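Section 2: Stuffed peppers in a saucepan, lid on

I'm Siham Lahlou, and I wrote this part of the Wirneck hob guide because I cook on mine every night and the original version of this section was four lines long. It covers the low setting, which I use more than all the others put together.

Before you start

You'll want a nonstick saucepan that your peppers can stand up in, and a glass lid that fits it. I like glass as I can see what's going on without letting the steam out. Any colour of pepper will do. Red ones go soft and sweet, green ones keep a bit of bite and a slightly bitter edge (my favourite, though I'm outvoted at home!).

Setting up

1. Put everything out on the worktop first. Lid to one side, peppers within reach, bread somewhere it won't get splashed.

2. Try the peppers in the empty pan. If one keeps rolling over, shave a sliver off its base – a thin one, or the filling will leak.

3. Check that the lid sits flat all the way round. If a stalk is holding it up, trim the stalk.

4. Take the peppers out, slice off the tops, scrape out the seeds and fill them. I use rice, onion and whatever herbs survived June on the windowsill.

5. Stand them back in the pan and pour in 125 ml of stock, round the peppers and not over them.

6. Turn the long handle towards the back of the hob, away from the edge and away from any other ring that's on.

7. Bring the stock to a simmer, press Low, put the lid on and leave it for 13 minutes. Then test with a knife and carry on until they're as soft as you like them.

Note: if the display says 2000, you've pressed Boost by mistake. Press Low again and it drops straight back.

Caution: the metal rim of a glass lid gets as hot as the pan. Use a cloth, and tip the far side up first so the steam goes away from your face.

Caution: never run a hot glass lid under the cold tap. Let it cool on a dry cloth – I've cracked one, and picking glass out of a plughole is a rotten way to spend an evening.

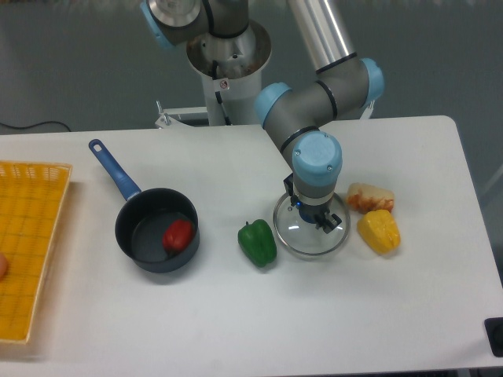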